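Forkora FAQ

Last edited 2020-08-07

Forkora is the planning and control layer we wrote at Wimorel because the one we had was making us sad. It takes camera input and a goal, and produces motion for one or two arms. These are the questions that come in most often, in the order in which they wear us down.

What does Forkora do, in one breath?

It reads the cameras, keeps a running guess about what is on the table and where, plans a path for each arm, and sends joint targets to the controllers. It also writes a log of everything, which you will ignore until the day you don't.

What doesn't it do?

It doesn't teach your robot anything. If you want a learned policy, you can plug one in as a goal source, and Forkora will try to stop it from putting an elbow through your frame. It doesn't do calibration either. That's Bogdan, the separate calibration tool, with its own FAQ and its own moods.

Do I need Bogdan?

If your arms and cameras are already calibrated and you trust the numbers, no. If you only think you trust the numbers, yes.

Which arms are supported?

Anything that accepts joint position targets at a steady rate and reports back where it is. Torque-only arms work through an adapter that one of us wrote in December and has avoided discussing since. Gravity compensation is your arm's job.

Can I run two arms at once?

Yes, 2 is the maximum. The planner treats each arm as a moving obstacle for the other. Three arms is the most requested feature we have no plans to build. You can run a second copy of Forkora for the third arm, but the two copies won't know about each other, and neither will the arms.

My second arm hangs from above. Does that matter?

Only to the config file. Set the mount orientation for each arm before you do anything else. If you leave it at the default, Forkora believes the arm is bolted to the floor and plans accordingly, with a great deal of confidence.

Why does the planner refuse to move when the path is obviously clear?

It is clear to you. The planner works from the occupancy map, and the map is only as good as the depth it was given. Clear plastic is the usual culprit. Depth sensors look through it, or at its edge, or at some point of their own choosing, and the map ends up with a lump hanging over the table where no lump exists. Shiny surfaces do much the same. Turn on the map overlay and look for lumps before you file a bug.

Cables are the other favorite. A thin black cable is sometimes there and sometimes not, depending on the light, and the planner is being asked to respect something that flickers.
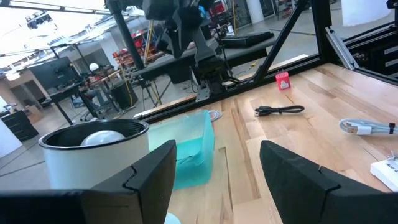 Our advice is to develop on a messy table anyway. A bare table gives you lovely numbers and a system that falls apart the first time a roll of tape shows up. We keep odds and ends on ours when testing: bins, small boxes, cables, a ball. If the map survives that, it has a chance on yours.

Why does Forkora think my gripper is an obstacle?

The wrist camera sees the fingers all the time, and unless you mask them, the map fills up with two objects that follow the arm everywhere like needy dogs. Run the mask tool with the gripper fully open, then again fully closed. It merges the two. If you change the fingers, run it again. We get this question most often from people who changed the fingers.

Can I use the wrist camera by itself?

You can. The map will be decent wherever the wrist has been looking and a rumor everywhere else. For reaching into containers, the wrist view is the one that matters. For keeping two arms from meeting, add at least one fixed camera.

How fast does planning run?

On our bench machine, the median plan for one arm takes 40 milliseconds, and for two arms working close together it takes 225. Yours will differ. If it differs by a lot, check whether the map overlay is still on from when you were looking for lumps.

What happens if a camera drops out mid-motion?

The arm finishes its current short segment, holds position and waits. It won't resume by itself when the camera returns; you have to tell it to. People have asked for automatic resume. We had automatic resume in an early build, and then we took it out.

Why is the gripper a hair off every time?

If it's the same direction every time, that's calibration – see Bogdan. If the direction changes, look for delay between the camera stamp and the joint reading. The sync check prints a score out of 100. We like to see 93 or better. Below that, the arm is reaching for where things used to be.

What is Ulitov and why is it in my logs?

Ulitov is the old name of the collision checker. We renamed everything we could find.

Is there a simulator?

There's a replay mode, which plays a recorded log through the planner and shows what it would have done. It has no physics. Nothing falls over in it, so please don't use it to find out if something will fall over.

Where do I report a bug?

Through the tracker, with the log attached. "It moved weird" is a fine title as long as there's a log underneath it. Without one, we'll ask for the log, and you'll send a video, and we'll ask for the log.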